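4장. 손목 카메라 설정과 시뮬레이션 확인

공용 작업실 버전 기준. 집에서 하는 사람도 순서는 같음. 3장(배선, 전원)까지 끝낸 상태에서 시작할 것. 그리퍼 본체는 Pevley 키트, 제어 보드는 Duvent. 다른 보드 쓰면 4.2의 포트 설정만 다르고 나머지는 그대로 간다.

4.1 시작 전 확인

1. 팔 전원 OFF. 시뮬레이션만 돌릴 때도 끈다.
2. 보드와 노트북은 USB로 직접 연결. 허브 쓰지 말 것. 중간에 끊긴다.
3. 설정 폴더를 통째로 백업. 이름은 아무거나.
4. 마커 인쇄물은 무광 용지로. 코팅지는 반사 때문에 인식이 들쭉날쭉함.

주의: 비상정지 버튼은 손 닿는 데 둔다. 작업대 밑에 달아놓은 사람 있는데 옮기세요.

4.2 포트와 통신

1. 설정 파일에서 포트 이름을 찾아 본인 것으로 바꾼다.
2. 응답 제한 시간은 200ms. 더 줄이면 경고만 잔뜩 뜬다.
3. 저장하고 프로그램을 완전히 닫았다가 다시 연다. 새로고침으로는 반영 안 됨.
4. 상태 표시줄에 "연결됨" 나오면 다음으로.

안 나오면 케이블부터 바꿔본다. 충전 전용 케이블인 경우가 제일 많음.

4.3 가상 방 불러오기

1. 장면 목록에서 "빈 방"을 고른다. 벽이랑 바닥만 있는 제일 단순한 것.
2. 그리퍼 모델을 불러온다. 마커 달린 버전으로 해야 함. 마커 없는 버전은 파일명이 거의 똑같으니 두 번 확인.
3. 시점을 손목 카메라로 바꾼다.
4. 조명은 기본값. 밝게 올리지 말것. 흰 칸이 날아가면 인식 시험이 의미가 없다.
5. 바닥 무늬는 켜둔다. 단색으로 하면 시점이 기울었는지 눈으로 알기 어렵다.

그리퍼가 화면 위쪽에 거꾸로 나오면 카메라 회전값 부호가 반대인 것. 부호만 바꾸고 다시 불러온다. 모델 파일은 건드리지 않는다.
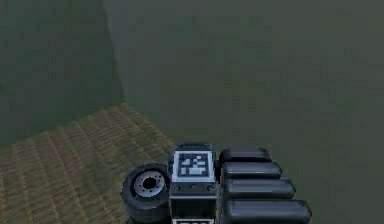 시점이 잡혔으면 위치값을 잠근다. 자물쇠 아이콘 누르고 저장. 안 잠그면 마우스 휠 한번에 다 틀어지고 처음부터 다시 해야 됨. Ingrid Boateng 님이 이걸로 저녁 한 번 날렸다고 해서 굵은 글씨로 적어달라는데 웹페이지에서 굵은 글씨가 안 먹어서 그냥 씀.

4.4 마커 인식 시험

1. "마커 표시"를 켠다. 인식된 마커에는 테두리와 번호가 붙는다.
2. 위쪽 마커부터 맞춘다. 전체가 화면에 들어와 있어야 한다. 가장자리에 걸려서 일부만 보이는 마커는 시험에 쓰지 않음.
3. 설정 파일의 마커 크기와 모델의 마커 크기가 같은지 본다. 흰 여백은 빼고 검은 테두리 바깥쪽 기준.
4. 기록을 시작하고 3,000프레임까지 둔다. 그동안 창 크기 바꾸지 말 것.
5. 결과 파일에서 놓친 프레임 수를 확인. 연속으로 6프레임 넘게 놓친 구간이 있으면 불합격, 2번부터 다시.

참고: 노트북이 느리면 기록에 20분 정도 걸린다. 절전 모드 꺼두기.

잘 안 될 때

- 번호가 계속 바뀜: 마커 사전 종류가 틀린 것. 인쇄할 때 고른 사전과 맞춘다.
- 테두리가 떨림: 해상도를 한 단계 올린다. 그래도 떨리면 필터를 켜되 강도는 4까지만. 더 올리면 반응이 늦어진다.
- 아무것도 안 잡힘: 흑백 반전 옵션이 켜져 있는지 확인.
- 벽이 얼룩져 보임: 영상 압축 때문일 수 있음. 마커가 잡히면 무시해도 된다.

4.5 실물로 넘어가기 전

1. 시뮬레이션을 닫는다. 켜둔 채 실물을 연결하면 명령이 양쪽으로 나간다.
2. 바퀴와 패드 주변에 케이블, 끈, 소매 걸릴 것 없는지 본다.
3. 속도 제한을 최저로 놓고 전원 ON.
4. 손은 빼고 열기, 닫기를 한 번씩.
5. 이상한 소리 나면 바로 비상정지. 원인 찾기 전에 다시 켜지 않는다.

주의: 패드 사이 틈에 손가락 넣지 말 것. 전원 꺼져 있어도 마찬가지임.

패드 교체품은 Uçar 것도 맞는데 길이를 재보고 주문할 것. Fodico 브래킷은 나사 간격이 안 맞았음, 사지 마세요. 작업실 장비 예약은 Rafferty Lyons 님에게. 월요일 저녁은 레이저 커터 쓰는 팀이 있어서 큰 작업대는 못 쓴다.

그리퍼 힘 조절은 5장. 아직 쓰는 중이라 표가 일부 비어 있슴.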